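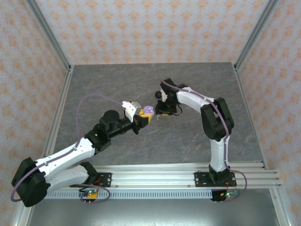

The woman who reunites earbuds

At her repair counter in Plalden, she takes in the half-pairs, the chewed and the laundered. She would like everyone to stop using rice.

The first thing she asks a customer is which ear. People generally have to touch their own head to answer. "Left or right shouldn't be a hard question," she says. "But they've been wearing them for two years without ever looking at them. They know the color of the case and that's it."

She has run the counter since a July when her phone repair business got, in her words, "quiet enough to hear the fridge." A neighbor came in with one earbud and asked what a person was supposed to do with one earbud. She had a drawer with another in it. She charged for the drawer, more or less, and has been doing so ever since.
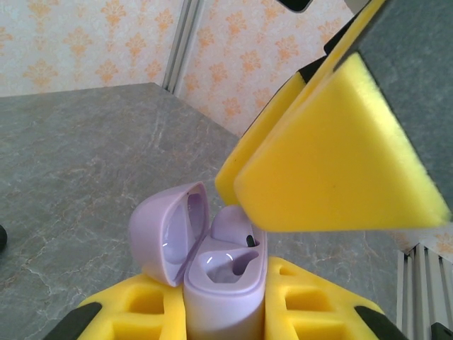 Cases, she says, are where the money is, and also the grief. Anyone will mourn a lost bud, but the case gets treated like a candy wrapper until the morning it won't charge. She has strong feelings about lids, the hinge in particular, which people flick open with a thumb in meetings. Color she can take or leave, though lavender gets a grudging pass: pale on the outside and a darker violet down in the hollow where the bud sits, so the part you look at least is the part that looks best. "Somebody cared about that," she says. "Then somebody else put it in a pocket with a granola bar."

What comes out of those hollows is not for the lunch hour. Lint, mostly. Sand, well into November. One customer brought in a case that rattled and was upset to learn that the rattle was a baby tooth. It wasn't clear whose. "I gave it back in a separate bag," she says. "I'm not a monster."

Her tools are modest: a soft brush, wooden toothpicks, a lamp on a bendy neck, and a tin of swabs she guards from the rest of her family. She tried a Rilline cleaning kit for a while and found it was a soft brush and some toothpicks, in a nicer tin. She kept the tin.
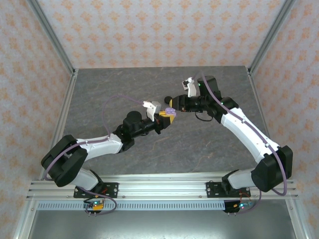 By the Home & Hand desk
Posted 2024-04-26

I ask about the business of matching, which is what most people come for. She gets 300 requests a year and fills fewer than she'd like. The trouble is that two buds from the same maker, in the same color, may have no interest in each other. They have to be put in the case together, lid open, and coaxed through a reset. Sometimes the light comes on at the first try. Other times she makes tea and pretends not to care.

"They can tell," she says.

A matched pair with a cleaned case costs 50 dollars. Nedix models are extra because the button is on the bottom, where you can't hold it down and see the light at the same time. She has raised this with Nedix, by letter. She is still waiting.

Does she ever tell people to just buy new ones?

"Every day. They don't want to hear it. They've got one good bud and a case, and in their minds that's most of the way there." She shrugs. "And I mean, it is. You wouldn't throw out a shoe that fast."

We move on to surfaces, a subject she has been saving up. She holds that small pale objects should be worked on over something gray, with a bit of pattern to it, stone or a decent imitation. On white you lose the bud. On plain black you spend the afternoon chasing specks of dust that turn out to be the reflection of the lamp. Wallpaper she considers nobody's business, and she'll defend little orange flowers on cream to anyone who wants the argument. "You look up from a charging contact and you want to see something that isn't a charging contact," she says. "I don't see why a workplace has to look like the inside of a filing cabinet."

And the rice?

She puts down the brush. The rice gets into the hollow, she explains, and swells, and then she has a case with a dinner in it. A dry cloth and a day with the lid open will do more good. She has told this to her customers, her brother-in-law and a man on the Sabatier Street bus.

The oldest customer on her books is 74 and has lost the right bud four times, always in the same armchair. He has been advised to check the armchair. He prefers to come in.

The counter is open weekday mornings. Bring the case, even if it's broken, and empty it first.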